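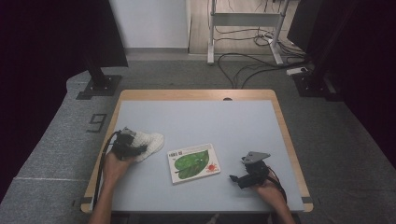

Cajas plegables o cartón para mandar muestras a una feria

Foro > Embalaje y transporte > Ferias y exposiciones

Publicado por hosolano_almacen

Buenas. Trabajo en Hosolano y en septiembre exponemos por primera vez en una feria de logística. El stand es pequeño, seis metros cuadrados en esquina. Tenemos que enviar muestras, folletos (2000 unidades) y dos mostradores desmontables. Hasta ahora lo hemos movido todo en cajas de cartón de doble canal, pero para esto me han ofrecido contenedores plegables de plástico alveolar sobre palé, con tapa.

Mis dudas son dos. La primera, si compensa el plástico para un solo evento o si es mejor alquilarlo. La segunda, qué hace la organización con los embalajes vacíos mientras dura la feria, que en el manual del expositor viene muy mal explicado. El montaje cierra el domingo a las ocho de la tarde y no queremos tener los palés en medio del pasillo a esa hora.

Gracias de antemano. 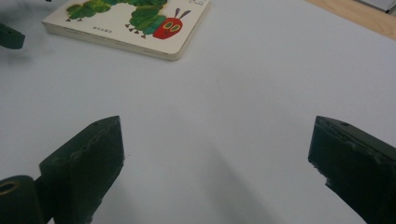
Respuestas

trara_envios

Para un solo evento, alquila. Nosotros en Trara compramos 50 contenedores hace años pensando en ferias y acabaron en el circuito entre fábrica y almacén, donde sí se amortizan porque van y vuelven todas las semanas. Para tres días de feria al año no salen las cuentas.

En cuanto a los vacíos, lo normal es que los retire el transitista oficial del recinto. Se contrata aparte, se cobra por metro cúbico y hay que pedirlo antes de que empiece el montaje. Te dan unas etiquetas de "vacío" con el número de stand y las pegas en cada bulto. El plegable tiene ventaja en este punto: si lo entregas plegado pagas bastante menos volumen. Pregunta si miden el bulto plegado o montado, que no todos los recintos lo hacen igual.

Quita las etiquetas antiguas del transporte de ida. Un año nos devolvieron dos palés al almacén de origen el segundo día de feria.

palet_y_medio

cartón y ya está, lo tiras al acabar

hapeta_taller

Lo de tirarlo depende. En muchos recintos te cobran los residuos si dejas el cartón en el stand, y además lo vas a necesitar para la vuelta de los mostradores.

Nosotros hacemos una mezcla. Los folletos van en cartón, que vuelve vacío o no vuelve, y los mostradores en contenedor alquilado. En Hapeta los pedimos a Sorkstead, con un mínimo de cuatro unidades y casi 100 euros de fianza por contenedor. Comprueba la altura interior antes de reservar, porque la medida que dan en el presupuesto suele ser la exterior y con la tapa puesta se pierden unos centímetros.

Para el domingo, pide la recogida de vacíos a primera hora de la tarde. A última hora van todos a la vez y solo hay dos carretillas por pabellón.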